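April 3, 2026

Woke up to find my phone had decided I needed 24 notifications about the same non-story. Our manager, who has been in the job since February, is "on the radar" of Caltuvley. I don't know whose radar this is or who pays for the electricity, but it has picked up every manager in the division at least once this season, including the one Caltuvley already have.

By breakfast there was a quote. He loves it in Dastach, he is fully committed, he doesn't look at what people write. I have followed Dastach for 30 years and I've heard that statement from a good many managers, usually a short while before they were holding up someone else's scarf. The one before last said he could see himself retiring with us. He did leave the following week, so perhaps I misheard the tense.

I went to the game anyway. Gu at home, mid-table against slightly lower mid-table, wind coming straight in off the parking lot. The man behind me had decided that the manager's body language was wrong. He was standing with his hands in his coat pockets. It was very cold. I had my hands in my coat pockets too and nobody has linked me with Caltuvley. 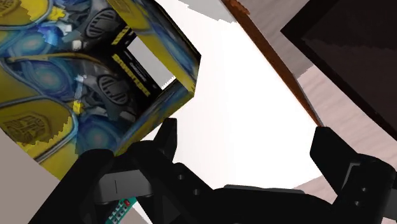
First half was dreadful. We had a corner that went out for a goal kick without touching anything, and I think that was our best spell. Gu had a goal ruled out and complained about it for so long that I started to feel it should have counted, just to get things moving. At halftime I paid too much for a tea and read on my phone that talks were now "advanced." He was in the dressing room at the time. Maybe they've put a desk in there.

Second half we scored from a throw-in. I missed it because I was trying to get the lid back on the tea. Everyone around me went up, so I went up as well, and wore most of the tea for the rest of the afternoon. 1-0, and that's how it finished, with 5 minutes of added time that lasted as long as my first marriage.

They sang his name at the end. He clapped back at all four sides of the ground, and the body language expert said that was a goodbye clap, you could tell by the elbows. Last month he called it a stay clap. Same elbows, as far as I could see.

On the bus home I worked out what I'd want if he does go. Money for a left back, mainly. Then I remembered what happened to the money when Avimlow took our striker, and how we got a new scoreboard that can't show the number 7, and I stopped working it out.

For the record, I put him at 100 percent certain to leave on the walk to the ground, and 100 percent certain to stay on the way out of it. Renewal form for the season ticket is still on the fridge. It wants an answer before he'll have given one. I'll sign it tomorrow, once my coat's out of the wash and I can find the good pen.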